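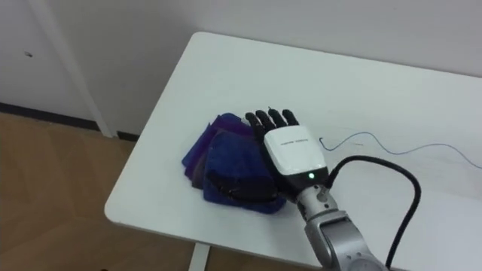

Tostura Workplace Services – Cleaning Team

Desk Care Attendant, part-time, Mokgate office

We are hiring 2 attendants for the early shift. Desk wiping is moving to robots, and the job is changing with it. You will spend less time wiping and more time checking, fixing and deciding what needs another pass.

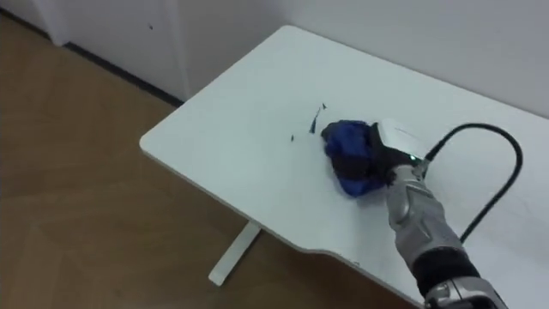

Desk wiping, marks still to do

You will look over desks after each pass, pick up scraps, swap cloths and log missed spots in Banano, our shift app. Bathrooms and kitchens are still cleaned by hand.
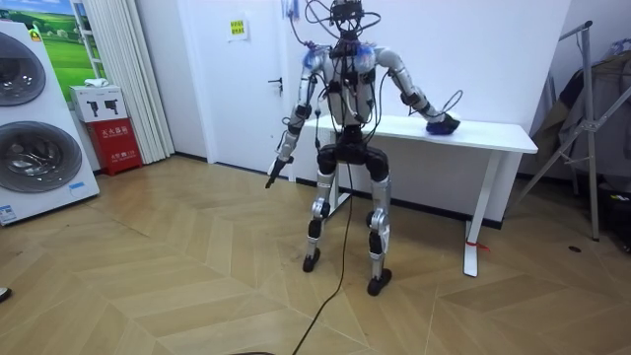

Tostura Robot Floor Team

You will report to this team for the first 14 shifts, on full pay. They teach the stop procedure and cable checks. No technical background needed. Current cleaners keep their hours and may apply first. 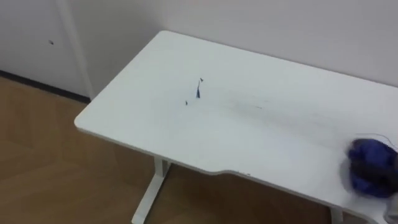

Small debris and faint streaks are your call – wipe them yourself or send the desk back. Expect around 80 desks a shift. Start time is 6 a.m. Apply at the Mokgate front desk by the end of September.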